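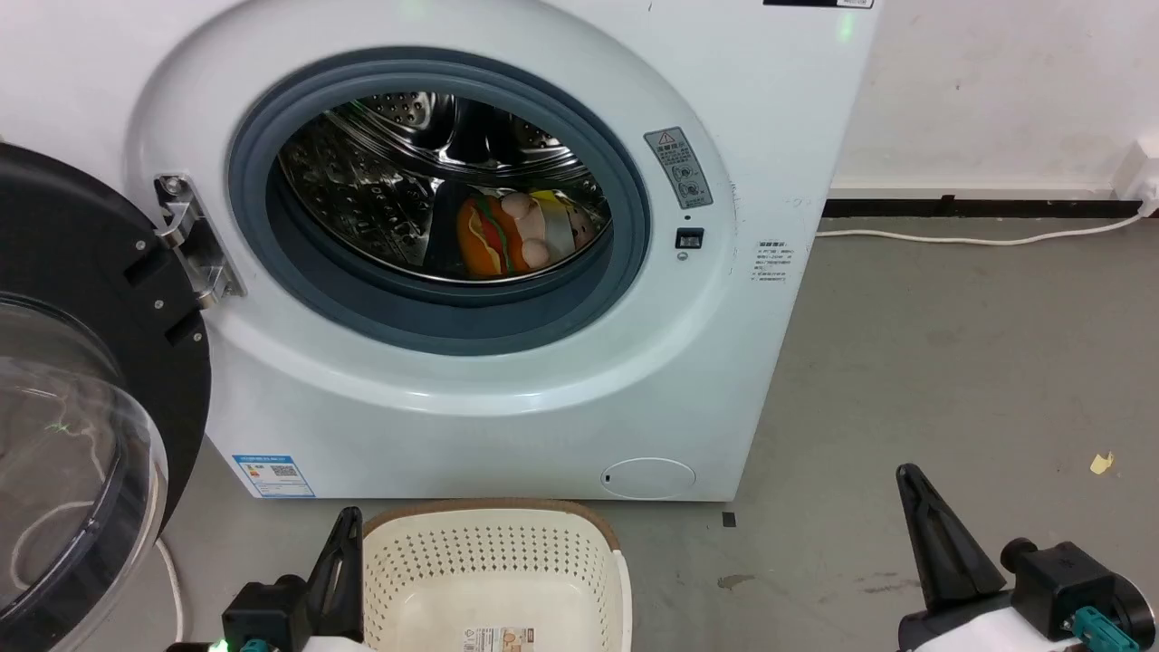

Laundry bay notebook, September, entry 21

Back in the laundry bay all afternoon with Embla, and I have a lot to get down before I forget it (my handwriting on the whiteboard is already gone, thanks whoever wiped it).

Unloading first. The soft toys still bug me. A plush burger sitting low in the drum is a totally different grab from a T-shirt, because it squashes and then springs back, so I want toys logged as their own category and not lumped in with "small items." Rohani agrees. We're at 245 logged unloads now and I'd love to hit 520 before the Cernura people visit!

Bigger topic, the shift plan. When the arm does the pulling, the person on shift stops bending into the drum all day, and everybody likes that part. But Wilma MacBrayne came by at 3:15 and told me her crew misses the rhythm of it. They used to load, chat, fold, chat. Now they stand by for a stuck sleeve, and standing by is tiring in its own way. I wrote that down word for word as best I could. She also wants sorting to stay with her people, and I'm with her on that one, they spot a wool sweater faster than anything we've built.

Floor notes: the white cord runs along the baseboard to the low outlet, and I'd like it clipped up before we change the approach path. Full basket stays over by the wall, away from the washer. Pick up the scraps, too. Me included.

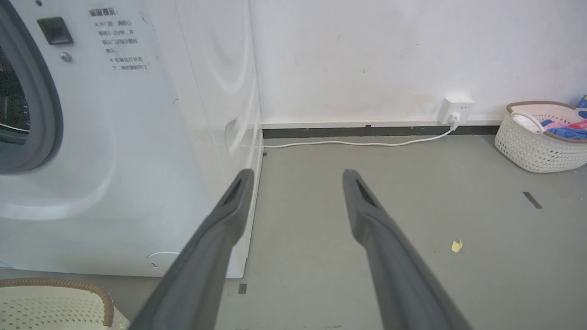

Does the person on shift still need to be in the room during a run?
For now, one person stays within reach of the stop button for every run, and that time counts as regular paid work on the shift sheet.

To do: toy category (me), cord clips (Embla), new shift sheet to Wilma for comments before we print 2 copies.

Recent entries
Folding table height, again
Pärn gripper pads, first wear check
Notes from Wilma's crew on break times
Jandar cart trial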